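Plostaso batting tee, second version: review

Tested by Margit Midtbø, 10 February 2025

The Plostaso is a portable batting tee for baseball and softball, sold as a base, a two-part stem and a rubber cup. I used it for 16 sessions with the Brurumcombe under-18 squad, mostly indoors on a hard floor, hitting into a net.

Assembly

The stem screws into the base and needs no tools. The thread is coarse and easy to cross if the base is not level. Height is set with a friction collar. It held its position through the first seven sessions, then began to slip a little after low contact. Wiping the stem with a dry cloth cured this for a session or two.

Stability

The base is heavier than the old one and stays put on a clean mishit. A swing that catches the stem will still knock it over. Outdoors on short grass it rocks unless the feet are pressed in.
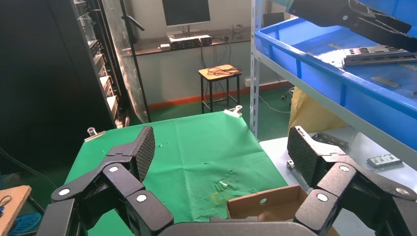
Cup and ball contact

The cup is softer than the Turkeo's, which I have used for years, and gives less drag on a level swing. Softballs sit well. Baseballs settle slightly off centre and have to be turned until they seat. After 100 swings in one evening the rim showed a small split on the side facing the hitter. Jayanthi Alva, who coaches the pitchers, had the same split on hers by April last year, on the first version. Spare cups are sold singly.

Verdict

Better than the first version in the base, unchanged in the cup. Clubs that train daily should order a spare cup with it. For home use the Turkeo is lighter and folds smaller.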